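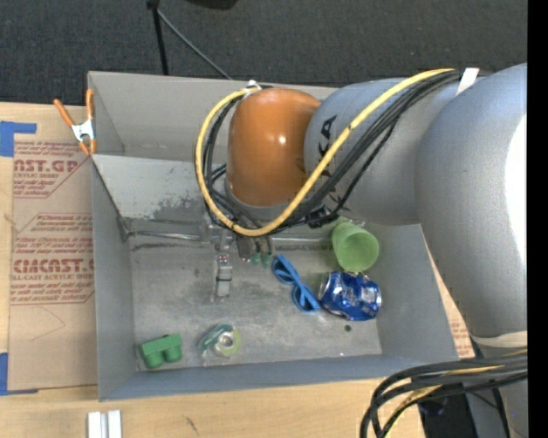 Bin cell, arm over the picking area, Thursday open day.

Notebook, Staswood workshop, bay 2
Thursday, December

Purpose: record of the open day demonstration, for the use of colleagues on the Quezada project.

Doors opened at 13:00. The Rernico delegation attended first and the general public followed in small groups. Staff were asked to keep the walkway clear and to hold questions until the arm was parked.

Objects in the bin: green cup, crushed can, blue looped item, green block, tape dispenser. The mix was chosen for variety of surface. The can is the item visitors asked about most, on account of its reflections. The dispenser is clear in part and was the subject of a long discussion with the Trellov representatives, who handle a good deal of transparent packaging.

Questions received, with the replies given:
Cycle count on the present gripper fingers: nearly 2,000. Inspection is due at the next shutdown.
Whether the bin could be deeper: yes, but the wrist cover would then need to clear the rim at a steeper approach. To be checked against the drawings.
Whether the colour of the objects matters: answer deferred. A written reply was promised to Trellov.

Observations. The paint on the sloping inner panel is worn in one patch and the floor is well scratched. Both were remarked upon by visitors. Recommend repainting before the next demonstration. The acrylic sheet beside the bin still has its printed paper on and is taped down; leave as is until the guard is cut. Cable dressing on the wrist to be reviewed with maintenance.

Outstanding: return visitor badges to the front office; send the Quezada summary to Rernico; order blue tape.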